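Home Features Workshop Back Issues Subscribe

Soft Goods, Hard Problem

2024-03-11 | By Chaltu Wolde

The arm is called Pop, after the sound its first gearbox made on the day it failed. It is bolted to a bench on the ground floor of the Hamness workshop, between the drill press and a rack of clamps, and its builders have spent the winter trying to get it to pick up a towel.

Rigid parts were finished early. By the end of the fall Pop could take a machined block from one tray and put it in another all evening without supervision. The control code for that job was short, and most of it was a table of positions. A block has six faces and keeps them. Cloth has no fixed shape, so a table of positions is of no use, and nearly everything in the machine had to be reconsidered, starting at the end of the arm and working back.

The joints are driven by geared servos bought secondhand. The reducers came from Skavell, a surplus dealer two towns over, in a mixed lot with no paperwork. Backlash was measured joint by joint with a dial indicator clamped to the bench, and the worst unit was moved to the base rotation, where a vertical lift does not call on it. The controller is an Akard board, chosen for its current sensing. It reports motor current at each joint on every cycle, and the builders use that figure as a crude measure of force. It is a poor substitute for a load cell. Friction in the reducers hides small contacts completely, and the reading drifts as the grease warms up. The current procedure is to run the arm through a fixed motion before each session, log the baseline, and subtract it.

A small camera rides at the wrist. An overhead camera was tried first and kept on for a while as a backup, but the arm blocked its view at the moment the view was needed. Moving the camera to the wrist solved that and introduced another fault: at contact distance the lens is inside its focus range only for part of the cloth. Weave that is sharp on one side of the contact point can be soft on the other. The software now scores each patch of the picture for local contrast and ignores the patches that fall under a threshold.

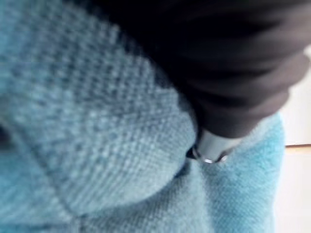

Chaltu, you keep calling it a vision problem, and I think it is a friction problem, wrote one reader after the February column on this build. The letter went on to argue that a plain weave and a pile fabric want different approach angles, and that no camera would make up for coming in too steep. Two of the builders agreed with the letter on the spot. The third asked for a test.

The test log runs to 282 attempts. Each entry gives the approach angle, the descent speed, the peak current at the shoulder and elbow, and a one-letter code for the result: H for held, S for slipped, D for a double, meaning that a second layer came up with the first. The codes are entered by hand. An automatic score was written and then dropped after it marked several slips as holds — the cloth had snagged on the bench and stayed in view.

The results support the reader in part. On textured weave, a shallow approach produced more holds at every speed tested. On pile, angle mattered less than depth. Pressing too far produced doubles, and pressing too little produced slips, with a narrow band between the two. The width of that band is close to the repeatability of the arm itself, which puts the mechanical work back on the list. Stiffening the wrist bracket would probably do more for pile fabric than any change to the code.

Descent is now done in two stages. The arm moves quickly to a standoff height, stops, takes a fresh baseline reading, and then creeps down until the elbow current rises by a set amount. The stop costs time on every cycle. It also removed most of the drift, and with it the need to restart the session when the shop heating came on.

The printed wrist bracket has been through 3 revisions. The first cracked along the layer lines. The second was thick enough to survive and heavy enough to make the arm oscillate at full reach. The one in service has ribs on the tension side and a steel insert at the bolt holes, and it will be replaced with a milled part once there is a free slot on the mill.

Cabling remains the least satisfactory part of the build. The camera lead runs outside the forearm and is held with hook-and-loop straps, which loosen. Twice in one week a strap let go, the lead caught on the elbow, and the controller logged a force spike that had nothing to do with cloth. A routed channel has been drawn but not cut.

Source files are posted on the Hamness shared drive in the folder marked 1442, with the test log and the bracket drawings. The gain settings in that folder are for Pop's reducers and should be retuned before use on any other arm.

Contact the editors | Copyright 2024, all rights reserved | Back to top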